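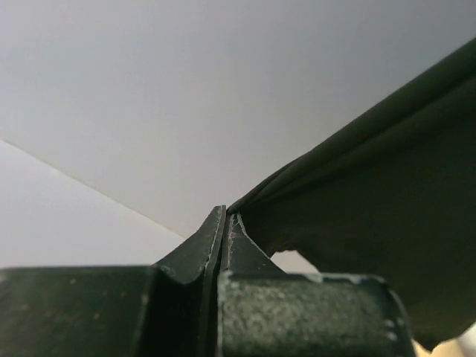
Pinça do robô com um tecido verde-escuro preso entre os dedos.

Tecnologia > Robótica > Pesquisa

Dobrar roupa com menos exemplos

Por Bereket Kumsa – 2021-02-11
123 partilhas | 2 comentários

O laboratório Sotomayor, em Ferkstead, treina dois braços robóticos para dobrar roupa a partir de demonstrações humanas. O método, chamado Fluko, dá mais peso aos instantes em que os dedos agarram o pano – a fase em que o sistema anterior mais falhava.

A primeira versão precisou de 3,000 demonstrações. A atual chega à mesma taxa de acerto com cerca de 1,000, segundo a equipa.
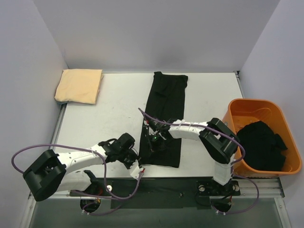
Os dois braços sobre uma peça preta estendida na mesa, ao lado de um cesto laranja com roupa.

As peças escuras continuam a ser difíceis, porque as dobras quase não têm contraste. Os testes com malhas grossas ficam para agosto.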